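Minutes of the Pouch Group, Monday meeting

Place: the Luklow room, at the long wooden table
In the chair: Bianca Cârstea
Minutes: Xiaoyan Feng

1. Welcome and last month's minutes

Bianca opened the meeting a few minutes late because we were all still chatting, and thanked everyone for coming out on a Monday when there is so much else going on. The minutes from last time were read and agreed, with one small fix: the thread order went to Prevley and I had written Pimano. My apologies to both!

2. Where we are with the pouches

For those who missed the spring meetings, we promised 200 zippered pouches for the back-to-school bags, each one to hold pencils, an eraser and whatever other little treasures a child likes to keep close. The sewing has gone along beautifully and the finished ones are a pleasure to handle. Bianca spoke for a good while about the polka dot fabric, which she loves, and I think most of the table agreed with her that the pink is as cheerful a color as we could have hoped for.
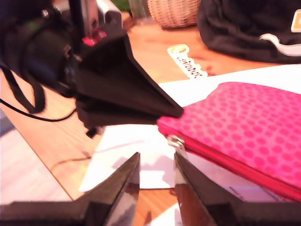 There was a longer talk about zippers. Bianca would like to stay with red for the whole pink batch, and several people said a contrasting zipper helps small children find the opening. One member felt that a matching pink would look neater. We went back and forth on this in a very friendly way and settled on red, with the leftover pink zippers to be kept for the fall.

Agreed: red zippers for all pink polka dot pouches.

3. Checking the zippers

We all remember the trouble last year with sliders that stuck halfway, so every pouch is to be opened and closed fully before it is packed. Please start with the pull at the closed end, take it slowly the first time, and feel along the seam for any loose thread that might get caught. If a zipper catches twice, put the pouch in the mending pile and don't force it.
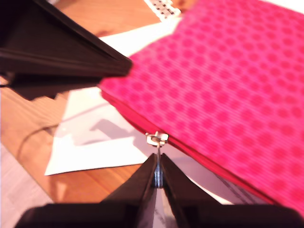 I offered to write up a short checking sheet that can sit on the table beside the work, and this was warmly received. Metal pulls are to be kept on all the pouches. The question of adding a ribbon loop to each pull was raised, and everyone liked the look of the idea, but it would mean a lot of extra hand sewing and it was put off until we see how much time is left in June.

4. Filling and folding

Oyelaran has asked that the pouches be sent flat, so we will not be stuffing them ahead of time after all. Each one should be laid on clean paper with the dots facing up, smoothed out from the middle, and stacked with its zipper closed. 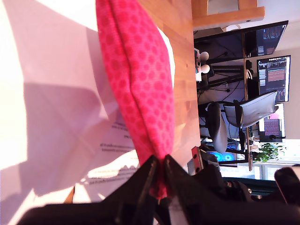
Pink pouch with the table papers beside it.

Bianca reminded us that the fabric creases if it is folded while bunched at one end, and asked that we take a moment to shake each pouch out first.

5. Money

Our balance stands at $2,430. After the fabric bill is paid it will be $2,182, which leaves us comfortable for the summer, and there was a little round of applause for that.

6. The table and the papers

A plea from me, made with love: please gather up your printed sheets when you finish for the evening. The wood is a lovely surface to work on and I would like to keep it free of pins and glue.
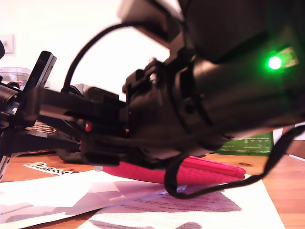
Bianca will look for a tray to hold the patterns, and I will bring a folder for the checking sheets. We also agreed that drinks should stay on the side counter while fabric is out.

7. Any other business

The buttons from Pimano have been sorted and are free to anyone who wants them. Thank you to everyone who brought cake.

Next meeting: Monday at 4, same room. Bianca will bring the mending pile.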